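Kalk im Wasserkocher, womit entkalkt ihr?

Stedero
Hallo in die Runde, wir sind im Mai umgezogen, und seitdem schwimmen mir morgens weiße Flöckchen im Tee. Dabei habe ich mich so auf die neue Küche gefreut! Essig mag ich nicht nehmen, davon riecht mir die ganze Wohnung. Was nehmt ihr denn so?

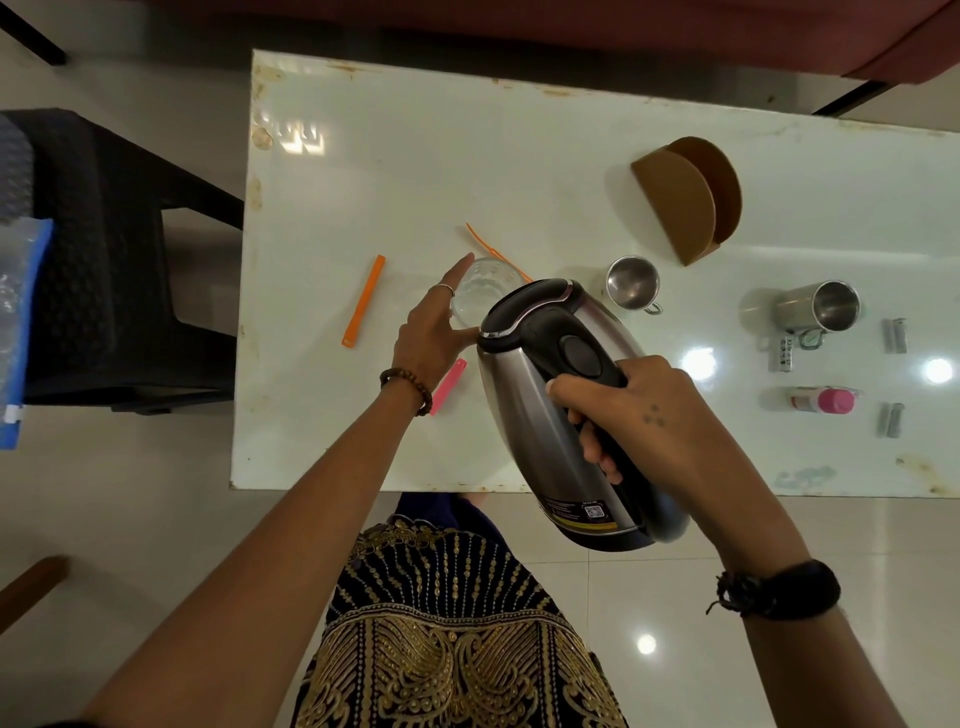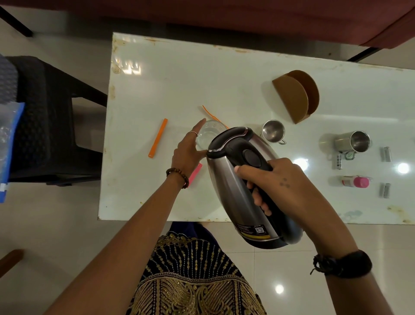

Edelstahlkocher und Glas, beide Male der Kocher zum Glas geneigt

Padgate
Ach, das kenne ich (liebe Grüße aus dem Kalkland!). Ich schwöre auf Zitronensäure: 2 Esslöffel auf einen Liter kaltes Wasser, über Nacht stehen lassen, gut ausspülen, fertig. Aber bitte nicht aufkochen, sonst setzt sich Calciumcitrat ab, und das kriegst du kaum wieder runter.

Covo
Da muss ich leider ein bisschen widersprechen, liebe Padgate. Über Nacht finde ich viel zu lang, bei mir reichen 60 Minuten völlig. Und Essigessenz bei offenem Fenster ist immer noch das Billigste, meine Oma hat nie was anderes genommen.

Padgate
Deine Oma in Ehren, aber der Geruch hängt bei mir noch tagelang in den Dichtungen!

Stedero
Ihr seid lieb, danke euch beiden! Dann probiere ich am Montag erst mal die Zitronensäure, kalt und eine Stunde. Weiß jemand, ob sich ein Tischfilter lohnt?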